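Refinishing a serving table: matte panel, bread basket, staining
Banafsheh Farahani
August
3 min read

tolby_bench wrote:
I run the bread table in a small lunch room. The top is a white Torska board, the side panel is a separate matte sheet painted with two coats of Kostness eggshell. Both get wiped after lunch with a mild soap solution. Two questions. First, does anyone see uneven tone on a matte panel after repeated wiping? Second, is a woven plastic basket acceptable for unwrapped rolls, or should I be using a liner?
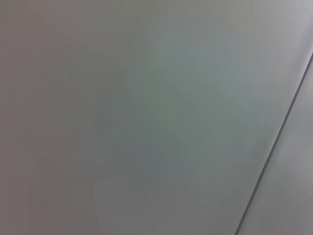 Kostness lists the paint as scrubbable to 1,000 cycles, according to the tin I have, and I am nowhere near that. What I want to rule out is burnishing, where the rubbed area takes on a slight sheen. On gray the tone drifts from a duller, warmer patch at the left to pale silver in the upper right corner, and I can't decide whether that is the coating or the light. No stains and no scratches on that part. A fingernail doesn't catch on it either.

ninh79 wrote:
Light. Burnishing shows as gloss at a low angle, and a flat finish with soft gradients is what you get from one window and a wall opposite. Hold a flashlight nearly parallel to the surface. If the sheen stays in one place when you move the flashlight, it's the coating.

grout_line wrote:
Disagree in part. Warm and cool patches can also come from a thin second coat. I had a panel where the roller ran dry on one side and the difference only showed in the afternoon. The flashlight test will not pick that up. Compare at 9 a.m. and again at 4 p.m.

tolby_bench wrote:
Will do both. On the basket: it is orange, synthetic as far as I can tell, with a braided rim. It holds the long ridged rolls well enough, but crumbs go through the floor of the weave and onto the board. A liner would stop that. It would also trap steam if the rolls go in warm.

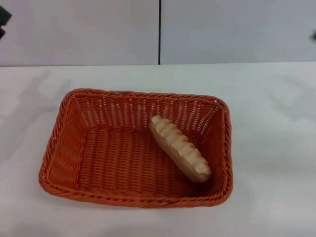 Banafsheh Farahani replied that steam is the smaller problem. She has used unlined baskets at the Ninh canteen for three years, and her complaint is the rim: flour packs into the twist and a cloth will not lift it. She soaks hers for 20 minutes and goes over the braid with a nylon brush.

ninh79 wrote:
Soaking is fine for plastic. Check for a wire core in the rim before you do it. Some have one, and it rusts from the cut end.

grout_line wrote:
I would line it. Cotton, washed hot, changed daily. Crumbs on a white board are easy to see, but they also get into the joint between the top and the panel, and you will be digging them out with a toothpick.

tolby_bench wrote:
Changing a cloth daily means 2 sets minimum and somewhere to dry them. I'd rather wipe the board.

grout_line wrote:
Your call — I still think you lose more time on the joint.

tolby_bench wrote:
Flashlight test done. No fixed sheen. The 4 p.m. comparison will have to wait for a clear day. I have ordered a nylon brush and will check the rim for wire tonight.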